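Stendia hand-held gripper pair with shoulder harness — product page and safety notice

Read this bit first if you already own a pair. 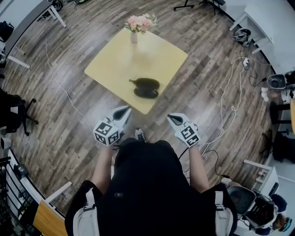
What went wrong with the first batch

I'd much rather be telling you about the new straps, but the fault comes first. On some Stendia grippers from the January batch, the trigger return spring can slip off its post. When it does, the jaws stay closed after you let go. You squeeze, you pick up your aubergine (or whatever you're recording that day), you release, and it just sits there in the tips.

Mostly that's a nuisance. It becomes a safety matter when people do what I did, which was poke a finger in between the pads to free them. The spring was half off and still loaded, it let go, and I got a proper nip and a blood blister that lasted longer than my temper did. No broken bones, but please don't copy me!

We had 11 reports back from a batch of 317 pairs. All of them were the same spring on the same post — I'd cut the lip on that post too shallow, and after a few long sessions it wears just enough for the loop to ride over. My mistake, and the drawing has been changed.

Is mine one of them?

Look inside the handle, under the trigger. If the letter stamped there is an A, you have the old post. If it's a B, you're fine and can skip to the next heading. No letter at all means a very early pair, so treat it as an A.

If you have an A, please stop using it until the new post is in. The repair kit is free and so is the postage. There are 4 screws on each handle and they're all the same length, so you can't muddle them up (I made sure of that after the last model, sorry). You don't need to touch the marker cube. Leave it exactly where it is, or you'll have to calibrate again.

If the jaws stick before your kit turns up

Put the gripper down on something flat, with the tips pointing away from you and from anyone else. Keep your fingers out of the jaws. Press the release tab at the back of the handle with a pen or a small screwdriver, not a thumbnail. If it won't budge, leave it and write to us — I'd rather send a whole new handle than hear about another blister.

And if you've got a vase or a glass in the grip when it sticks, just lower it to the table and hold on until somebody can press the tab for you.

The other complaint: cables on the floor

This one isn't a fault in the gripper, but it came up often enough that I'm putting it here. When you're working with both hands out in front of you, you're looking at the tips and the thing you're about to pick up. You are not looking at your feet. Two customers told us they'd caught a toe in a loop of cable while stepping round the table, and one of them went down on a knee with a gripper in each hand.

So the pack now comes with a strip of flat floor cover and a bag of clips. Run your leads along the wall if you can. Where they have to cross, cover them. Keep the power strip well away from wherever you turn round, and tidy up any slack before you put the straps on, while you can still bend down in comfort.

What's in the box now

Two grippers, left and right, B type handles
Marker cubes, fitted and checked
Shoulder harness with quick-release buckles
Spare fingertip pads
Floor cover and cable clips
A printed card with the sticking-jaw steps on it, for pinning up near the table

Will it work with my other kit?

The handles take the Gresora mount and the older Orellana one with the adapter plate. Sunix pads fit too, though they're a touch thicker, so the jaws won't close quite all the way. I don't mind them for soft things. For cutlery I'd stick with ours.

Getting the repair kit

Send us the letter from the handle, your postal address and whether you need one post or two. Kits go out within 7 working days. If you bought yours second-hand you still get one, and we don't need a receipt. Old posts can go in the bin.

New pairs are in stock and every one is a B.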